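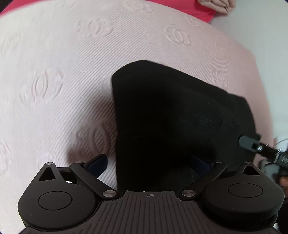 Pale pink mattress cover, ribbed, with the raised loop pattern

From: Gorazd Golob
To: Issa guesthouse list
Subject: Re: Mattress covers and wash temperatures

Lorraine Mahuika wrote:

> We have 15 rooms to redo before the season and I need to settle on covers. Do the textured ones hold up in a hot wash? The flat ones from Girberg went thin by December.

Lorraine,

We switched to textured covers two years ago and wash them at 48. I tried 68 on a few and the elastic went slack, so I stopped. The raised pattern has stayed put either way.

Skip the softener. Line dry if you have the space, otherwise low heat and take them out a little early.

Sizing matters more than fabric. Measure the depth of the mattress with the topper on. Ours from Setau came too shallow and I had to send back half the order. Hrvoje may still have the supplier sheet with the deeper sizes, so ask him before you order.

Gorazd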